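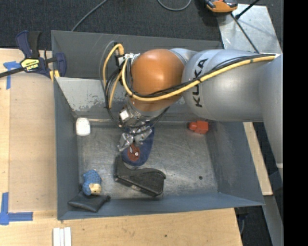 Opinion | Home and Money

Print this article E-mail this article

Bring back the repair counter

Meron Seyoum
April 28, 2019

My mother bought a pair of winter boots from Clidard when I was at school and wore them until I had left home. They were resoled four times. The man who did it worked at the back of the shop, behind a counter with a bell on it, and he charged her less each time than she would have spent on a taxi home.

Clidard closed its repair counter years ago. The shop is still there and still sells boots. When I took mine in this January with a split along one sole, the assistant was polite and told me the cheapest thing would be to buy another pair. She was right. A new pair was 69 pounds. The only cobbler left in Resness quoted me 60, and he wanted three weeks.

I paid the 60 - partly out of stubbornness, I admit. Most people would not, and I don't blame them. A family with three children in growing feet is not going to wait three weeks to save nine pounds.

The usual answer is that we should all buy better shoes. I find this irritating. Good shoes cost a lot on the day you buy them, and the people who would gain most from a pair that lasts are often the ones who can't find the money at once. Even an expensive pair is no use if the sole is moulded on in one piece and there is no one nearby who can replace it.

I would start with the shops. Any shoe shop above a certain size should have to take in repairs on what it sells, at a price shown on the label. It need not do the work on the premises. Birhane, the small chain in Ludunel, sends its repairs out once a week and has them back in 7 days. Hamdia Habte, who manages the Ludunel branch, told me that customers who come in for heels tend to come back for shoes. She was not complaining about it.

The objection is that prices would go up. They probably would, a little. A shop that knew it would see its shoes again might also think twice about glue that gives up after one wet autumn, and I would call that money well spent.

Then there is the matter of who would do the work. Our cobbler is past retirement age and has no apprentice. He says he has been asked for one twice, by young people who were keen, and both times he couldn't afford the wages while they learned. A modest training grant would have settled it. Councils spend more on hanging baskets.

My boots came back in the second week, earlier than promised. The new sole is a slightly different brown from the old one. I have worn them nearly every day since.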